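Simulation Cell Technician (part-time, fixed term)
Murneck Automation, Stovell site

Murneck runs a two-arm mobile manipulator called Selen, together with a simulated copy of it used to test arm and gripper settings before they are loaded on the real unit. We need a technician to keep the two in agreement. The post is 30 hours a week for 14 months and reports to the controls lead.

The current technician moves to another group in December. A handover period of two weeks is planned. The post is on site. Remote work is possible for log review only.

Duties

Check joint zero positions on both arms at the start of each shift and enter the offsets in the cell log. Replace worn finger pads and recheck the closing force. Inspect wrist connectors and cable strain relief. Clear arm faults and write up the cause, including the joint number and the software build.

On the simulation side, you will maintain the robot model and the kitchen test room. This covers link masses, joint limits, collision shapes, gripper friction values and the pose of the head camera. When a part on the real unit is changed, the matching entry in the model must be changed before the next test run. The regression set holds 453 runs and is started every Thursday. You will review failed runs and sort them into model errors, controller errors and planning errors.

Much of the review is done from the head view, with the robot body at the bottom of the picture and both arms coming up from behind it. Applicants should be comfortable reading arm posture and gripper clearance from this angle.
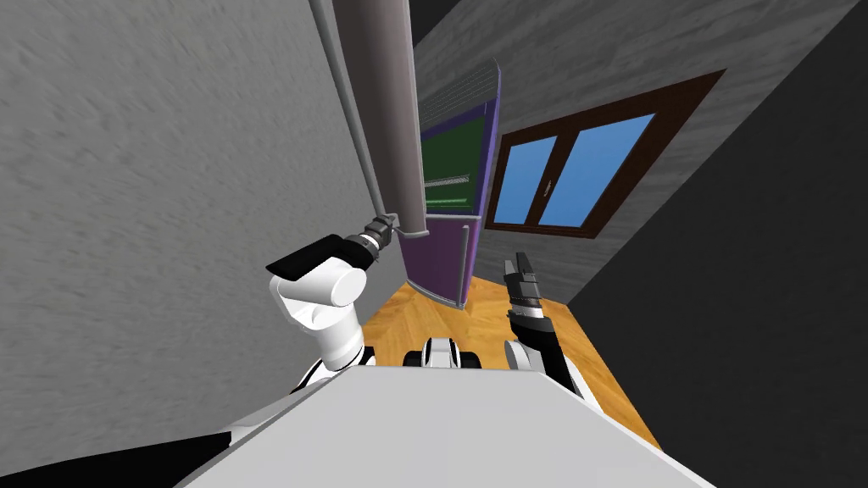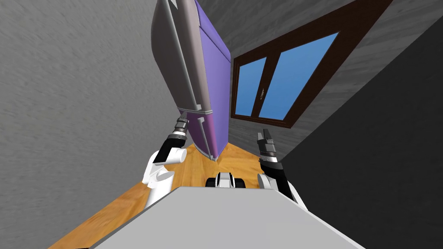 Selen model in the test room, head view. Both grippers and the window are visible in each render.

Contact cases take the most time. A gripper that looks closed on a part may be overlapping its collision shape, and the contact log has to be read next to the render. The head view is also strongly tilted against the room, so floor and wall lines cannot be used to judge whether a forearm is upright. Use the joint readout.

Required

Two years of work on robot arms or similar servo equipment, including fault finding. Able to read wiring diagrams and joint data plots. Basic scripting in Python. Working knowledge of at least one physics simulator and of robot description files. Clear written English for log entries.

Useful

Experience with parallel grippers, camera calibration or version control for model files. Experience with lockout procedures on mobile bases.

Conditions

Day shift, starting at 7:30 a.m. Safety shoes are supplied. Some lifting is involved when an arm is taken off its shoulder mount; a hoist is provided. Training on the arm controller is given in the first month. Pay is by the Murneck technician scale and is stated in the interview invitation.

To apply

Send a résumé and one sample fault report, with customer details removed, to the Stovell hiring desk. Mark it "Selen cell." Selected applicants will be asked to complete a bench task on a spare wrist and a short review of recorded test runs. Questions about the product itself should go to Sales and will not be answered by the hiring desk.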